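Still slower than a child with a toy box

November 29, 2018

At Tesska, in the industrial part of Sarneck, the first thing I was offered was coffee, and the coffee was made by a person. I mentioned this to the engineer who leads the work on household tasks. She laughed and said that a coffee machine is the kind of robot she respects most. "It does one thing, it stands in one place, and it does not care what your kitchen looks like," she said. She asked me not to print her name, as the company prefers to speak as a group.

My question for her was simple. When can a machine clear my table, fold my shirts, or fill the shelves in the shop downstairs? I have read the promises for many years and I still do all of it by hand.

"For the shelves, partly, and sooner than you think," she said. "For your table, I would not wait with the dishes."

Tesska has 20 employees. Most of them write software, and a large part of the testing is done in simulation, in a computer model of a room with two arms and a table. The tasks look almost too easy: small cubes, a few boxes, a tray. She told me that visitors are often disappointed by the cubes. They hoped for a robot with an apron. 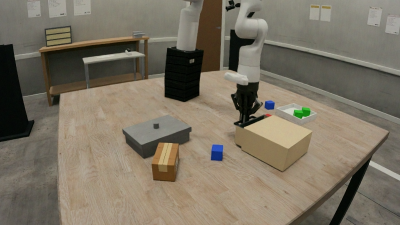
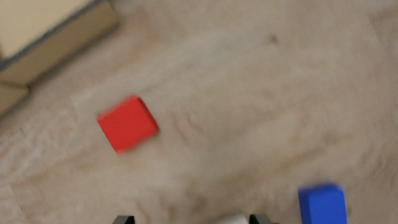
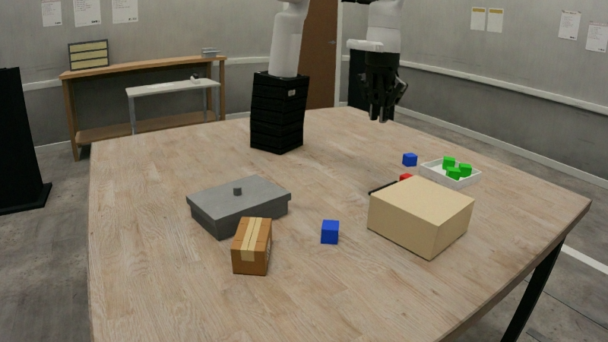

"A cube is a cup without the difficulties," the engineer explained. "If we cannot pick up a cube and put it where it belongs, we have no business with a cup." A cup has a handle, it can be full, it can stand inside another cup. Every one of these details must be learned separately, or so it seemed in the first years. Now the hope is that a program which has practised enough with simple things will need less practice with the next thing.

I asked how much practice is enough. In April the team ran the same tidying task 285 times in simulation, with the objects in different starting places, and the arms finished it correctly in 70 per cent of the runs. She gave me this number without pride and without shame. In a warehouse, she said, it would be a reason to send the machine back. At home it would mean that almost every third evening somebody has to go down on their knees and look for something under the sofa.

The failures interest her more. Sometimes the fingers close a little too early and push the object away. Sometimes the program believes that it is holding something and carries nothing very carefully across the table. "You watch it put down the air," she said, "and you feel sorry for it. Then you go and look in the code."

There is also the question of speed. I timed one good run on her screen, and a single cube took nine seconds. My neighbour's daughter, who is small and easily distracted, would win against that.

Shops are a different matter. Tesska has a trial agreement with Sayegh, a family firm that sells kitchen goods, for a system called Prulusum which should move packed boxes in the stockroom from one shelf to another. The boxes have flat sides and the floor is level. The shelves are also where they were yesterday, and the engineer considers this the greatest luxury of all. "In a home, everything has moved since the morning," she said. "The chair has moved, the bag is on the floor, the light is different."

I wanted to know if people in the stockroom are afraid for their jobs. She took some time before she answered. The staff at Sayegh, she said, asked first whether the machine could work in the cold part of the building, where they do not like to go. It cannot at present. They were less interested after that.

Before leaving I asked what she has automated in her own flat. She has a washing machine and a timer for the heating. The socks she still sorts herself, on Sundays, with the radio on.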